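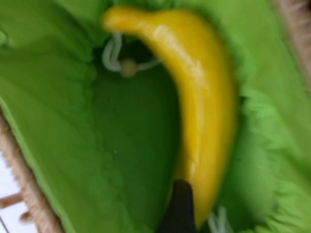
Play food is among the most requested categories at the Stanitwood Toy Library.

The Stanitwood Toy Library started with 78 toys on borrowed shelves and now has 800 in its catalog. Members pay a yearly fee and take toys home for three weeks at a time. The woman who founded it has run it for nine years from the back of the old Kramer building, in a room that measures 915 square feet. She spoke with us by phone on April 29, 2020, with the library closed to visitors and most of the collection still out in people's homes.

"We told everyone in the last newsletter to keep what they had," she said. "No due dates, no fines. I would much sooner have a toy in somebody's living room than on my shelf with the lights off."

She had been a kindergarten teacher in Jilska before moving to Stanitwood. The idea came from the end of the school year, when parents would ask to borrow things from the classroom for the summer. She said yes more often than she was supposed to. Most of it came back.

"Parents buy a toy, and the child is done with it in a month," she said. "Then it sits. I had seen the same puzzles get used for ten years in a classroom because the kids kept changing. So I thought, well, keep the toys and change the kids."

The first year's budget was $3,000, and a good part of that went to insurance. The rest went to shelving and wooden train track, which she still considers the best money she spent. Train track does not wear out, the pieces from different makers mostly fit together, and a missing piece does not ruin the set.

Missing pieces are the main problem of the work. Each toy goes out with a card that lists its parts, and the parts are checked against the card when it comes back. She used to do this on paper. Two years ago the library moved to a lending program called Podavura, which she described as "fine once you stop fighting it." The cards still go out with the toys.

"A puzzle with one piece gone is finished, as far as I'm concerned," she said. "People say kids don't mind. They mind a lot. They look for that piece."

Packaging took her longer to figure out than anything else. Cardboard boxes lasted two or three loans. Clear plastic tubs hold up, and most of the collection lives in them, but she does not like them for pretend play, where the container tends to become part of the game. A rattan basket with a matching lid, like the one shown open in the photo, is closer to what she wants for a picnic or market set. She also likes a fabric lining such as the green one there, which keeps small things from catching in the weave. The drawback is the price, and the fact that rattan cannot be run through the dishwasher.
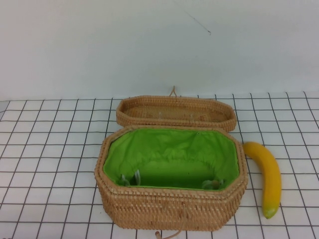

Cleaning has been on members' minds this spring, and she has been answering a lot of email about it. Hard plastic gets washed with dish soap and air dried. Wood is wiped down and never soaked. Cloth toys go through the laundry, and for that reason she has never accepted stuffed animals with batteries inside. When the library reopens, everything returned will be set aside for a week before anyone handles it.

She buys few new toys. Donations come in all year, with the largest pile in January, when families clear out after the holidays. She turns down more than half of it. Anything with a screen is out, and so is anything she has seen break before.

"I ask if it does something or if the child does something," she said. "If you push a button and it sings at you, that's a short loan. Blocks get renewed and renewed."

Dress-up clothes were an early mistake. They came back torn or did not come back, and the washing took up whole evenings. She gave the last of them to a school. Marble runs, on the other hand, surprised her. She had expected to lose the marbles, and she does, but marbles are cheap and she keeps a jar of spares at the desk.

She is using the closure to rewrite the part cards, many of which are in her own faded handwriting. She is also thinking about a pickup window at the side door, so members can reserve toys and collect them without coming in. The landlord has agreed to it. The door sticks, and she is waiting for someone to come and plane it.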